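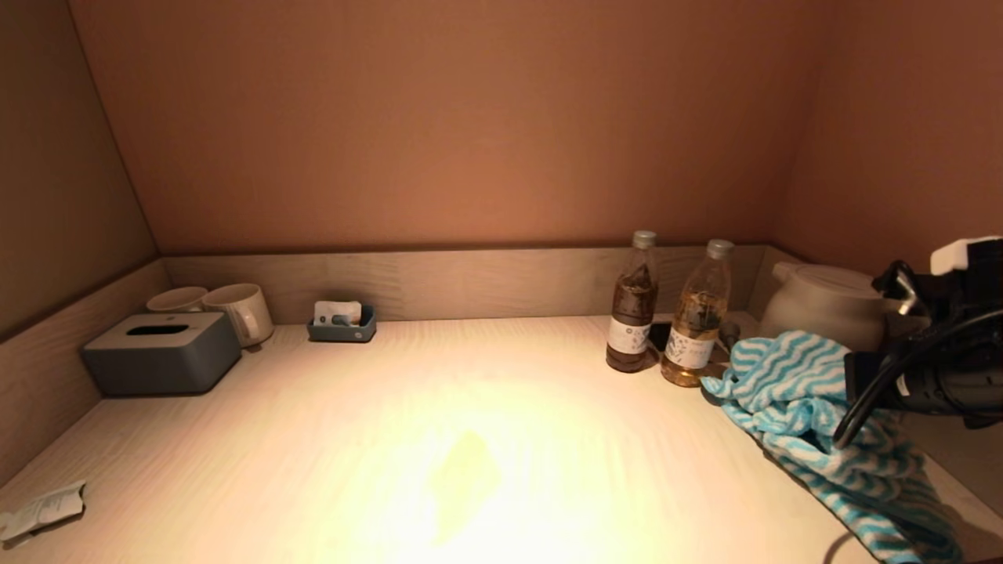
The tea corner in room 6, with the kettle, the mugs and two bottled drinks.

Tea Corner: Frequently Asked Questions
Ngcobo Guest Rooms

What do I find in the tea corner?
Every room has a kettle, two mugs, a small tray with sachets and a box of tissues. They are all on the built-in counter. If one of them is missing when you arrive, please tell the reception and we will bring it.

Are the sachets free?
Yes. We fill the tray again each time the room is cleaned. If you would like more in the evening, you can take them from the basket at reception until 10 p.m.

What about bottled drinks?
We do not put bottled drinks in the rooms, but you are welcome to bring your own and keep them on the counter. The shop Allulora, at the corner of our street, is open every day except Tuesday.

Is the tap water good for the kettle?
Yes, the tap water is safe to drink. It has much lime in it, so you may see white spots inside the kettle. They are harmless. Palesa Naidoo from our cleaning team removes the lime every 14 days.

How much water should I put in?
Please stay between the two lines on the kettle. Above the upper line it can spit when it boils, and the wooden backsplash does not like this.

May I put a hot mug directly on the counter?
For a short time it is no problem. For a long time, please put something under it. The tabletop is pale, and rings of tea are difficult to remove from it.

I have spilled something. What shall I do?
Wipe it with a towel, any towel of the room. We do not charge for tea stains on towels, we wash them. For coffee on the wall, please call us the same day and do not rub it.

Where do I put used sachets and wrappers?
In the small bin under the counter. Paper which is left on the counter we throw away when we clean. If you have a note or a receipt that you want to keep, please put it in the drawer.

Can I cook noodles or eggs in the kettle?
No, please. Only water. There is a kitchen for all guests on the ground floor, with pots and a stove, open from 6 in the morning.

Can I get more mugs?
Yes, ask at reception. We lend up to two more for each room.

I forgot something on the counter. Do you keep it?
We keep it for 34 days. Write to Cristóvão Teixeira at the reception and tell him your room number and what you are missing. Opened food and drinks we cannot keep.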